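Fillow Garment Handling Guide
Section 4: Folding short-sleeved knit tops

4.1 Scope

This section covers T-shirts and other short-sleeved knit tops without buttons, collars or zippers. For polo shirts, see Section 5. For long sleeves, see Section 6. Garments with heavy printing on the chest are folded by the same method, with the changes given in 4.7.

The finished fold is a flat rectangle sized for the Nestum shelf insert. If your storage uses the older Bednárik drawers, read 4.8 before you start.

4.2 Before you begin

Check the following:

The table is clean and dry. Wipe off lint and any residue from labels or tape.
The shirt is fully dry, including the neckband and the underarm seams.
Pins, size stickers and hang tags have been removed.
The shirt is right side out.

CAUTION: Do not fold a shirt that is still warm from the dryer. Creases set while the fabric cools and will show when the shirt is next opened. Allow 20 minutes on a flat surface.

4.3 Laying out the shirt

1. Place the shirt face down on the table with the neckline to your left and the bottom hem to your right.

2. Pull both sleeves out until they lie flat. The lower sleeve points toward the front edge of the table. The upper sleeve points toward the back.

3. Take hold of the bottom hem at both ends and draw it gently to the right until the body lies flat. Do not stretch the neckband.

4. Smooth the body with an open hand, working from the center toward the side seams. Small surface wrinkles are acceptable. Ridges that you can feel with a fingertip are not.

NOTE: Many knit shirts twist slightly after washing, so that the side seams no longer run along the edges. Lay the shirt by its outline and ignore the seams. Forcing the seams into line will twist the finished fold.

4.4 First fold (upper side)

1. Find a point on the back shoulder seam midway between the neckband and the sleeve.

2. Find the matching point on the bottom hem, at the same distance in from the side.

3. Lift the side of the shirt at both ends and fold it over toward the middle, along the line between the two points.

4. Set the fabric down in one movement. If it is lowered at one end first, the fold line tends to run at an angle.

5. Turn the sleeve back on itself so that it lies inside the outline of the body.

NOTE: Keep light tension along the edge between the two holding points while the fabric is in the air. The edge should be straight and should not sag. Too much tension pulls the side seam out of shape, which is most noticeable in thin jersey.

4.5 Second fold (lower side)

1. Repeat the steps in 4.4 for the side nearest you.

2. Check that the two folded sides are parallel. A difference of up to the width of one finger between the neck end and the hem end is acceptable.

3. If a sleeve tip shows past the edge, tuck it in now. A tip left outside at this stage will be pressed into a sharp crease by the cross folds.

CAUTION: Do not correct a bad side fold by pulling the top layer only. The layers will shift against each other and bunch at the shoulder. Open the side, smooth it and fold again.

4.6 Cross folds

1. Lift the hem end and bring it toward the neckline, stopping a little short of the neckband.

2. Press lightly along the new fold with the flat of the hand. Do not run a fingernail or ruler along it.

3. Fold the shirt in half once more in the same direction.

4. Turn the shirt over so that the front faces up.

The finished shirt should stay closed when lifted from underneath with both hands. If it opens, the cross folds are too loose. Repeat from step 1.

4.7 Printed shirts

Place a sheet of plain tissue over the print before step 1 of 4.6, sliding it inside the body of the shirt from the hem end. Avoid placing a cross fold over the center of a thick print. Move the fold toward the hem if needed, and accept a slightly longer rectangle.

Do not stack printed shirts print to print.

4.8 Bednárik drawers

The drawers are shallower than the Nestum insert and take shirts standing on edge. After step 3 of 4.6, fold the shirt in thirds and place it in the drawer with the last fold facing up. Leave enough space to take out one shirt without lifting its neighbors.

4.9 Common faults

Fold line runs at an angle
The two holding points were not at the same distance from the side. Open the shirt and repeat 4.4.

Sleeve hangs outside the body
The sleeve was not turned back before the next fold. Open the last fold and tuck the sleeve.

Diagonal crease across the body
One end was moved farther than the other during the fold. Smooth the shirt by hand from the center. If the crease remains, use the steamer on its low setting and let the fabric rest before folding.

Edge looks wavy
The hem was stretched during layout. Release it, let the knit relax and lay it out again.

4.10 Stacking

Stack shirts with the folded edges facing the same way. The limit for the Nestum insert is 400 mm of stack height, uncompressed. Above this height the bottom shirts take on hard creases. Replacement inserts are ordered from Clodovard under part number 3370.

Section text: Tatiana Danko. Procedure check: Juraj Mikuš.

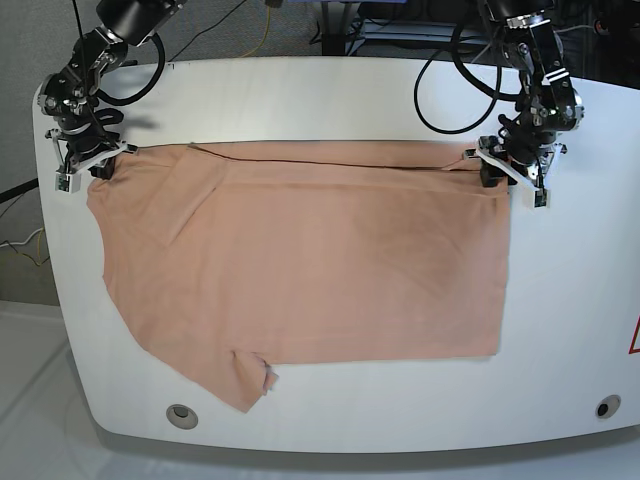 Figure 4-1. T-shirt partly folded, top edge held at both corners; sleeve still outside the body.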